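July 2019

**Fingers and rail - bench notes**

Carried on with the Griltus fingers. Old set from December is in the Salian box, bottom shelf. Do not mix the two; the screw pitch differs and the heads look the same.

Order of work for anyone repeating this:

1. Wipe the rail with a lint-free cloth. No solvent near the housing, the matte finish marks.
2. Seat the bracket on the rail and start the screw by hand. Two turns, then stop and check that the bracket still slides.
3. Tighten in 2 passes with the short driver. The long one fouls the underside of the housing.
4. Look along the finger before closing anything up. Wide end at the bracket, narrow end down, concave edge on the right from this side. Tip should be blunt; file off any molding flash. 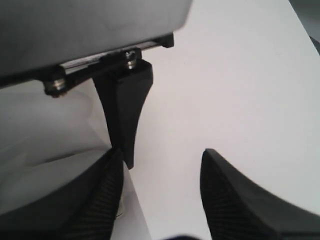

5. Run 200 open/close cycles at low speed, then recheck both screws.
6. Leave for 30 minutes and check the screws again.

Threadlocker is the Cellex medium grade, one drop per screw. The Asora tube has thickened and should be thrown out.

Open points:

- End block: no play by hand, but not measured. Needs the dial gauge.
- Tip clearance: want a figure for this - feeler gauges are out on loan.
- Spare screws down to over half a bag. Reorder with the next batch of cloths.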